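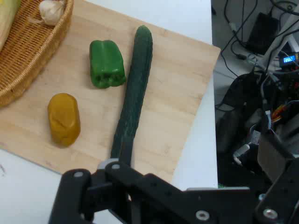
Progress report to the Wendum Fund: public open day, Skála project

Reporting period: January to Mar 24, 2026

1. Purpose of this report

The Fund awarded the Skála project a grant of £4,000 towards the cost of opening our robot handling work to the public. Under the terms of the award we are asked to report once the main event has taken place. The open day was held at the Festa building in Trisovcombe, and this report sets out what was done, what it cost and what remains.

2. Attendance

The front desk recorded 73 visitors. Most came from Trisovcombe itself, with two school parties and a group from the growers' association. We had planned for 100, and bookings had reached that figure a week earlier. Heavy rain on the morning of the event probably explains part of the difference, though we also accept that our reminder was sent too late.

3. The demonstration

The main demonstration concerned the handling of fresh vegetables by a robot arm. Visitors were taken through the task in small groups and could put questions to the operator throughout. Vegetables were chosen over moulded test parts at the request of the growers, who wished to see produce of uneven shape and surface. A cucumber, a green pepper and a wicker basket were among the items set out.

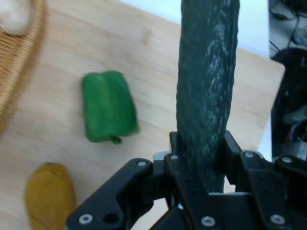

Report prepared by Stavros Obradović, Project Manager
Technical notes by Boris Kováčik

Questions from the growers were mostly about bruising and about the pressure applied by the fingers. We were able to explain how the grip is set, but we do not yet hold measurements that would satisfy a commercial packer, and visitors were told so. The school parties asked more about how long it takes to prepare the arm for a new task – a point we had not covered on the information boards and will add.

One session in the afternoon started late while the arm was restarted. The group concerned was offered a place in the following session and most accepted.

4. Expenditure

Spending on room hire, printing, insurance and travel for the school parties is within budget. The sum of £555 remains unspent. We ask the Fund's permission to carry this forward to a second, smaller visit for the growers' association, to be held at the same building.

5. Next steps

Feedback forms are being typed up and a summary will be sent to the Fund separately. The information boards will be revised before the second visit. Dr Kováčik will draw up a simple test for marks on the skin of the produce after handling, and the results will be included in our final report.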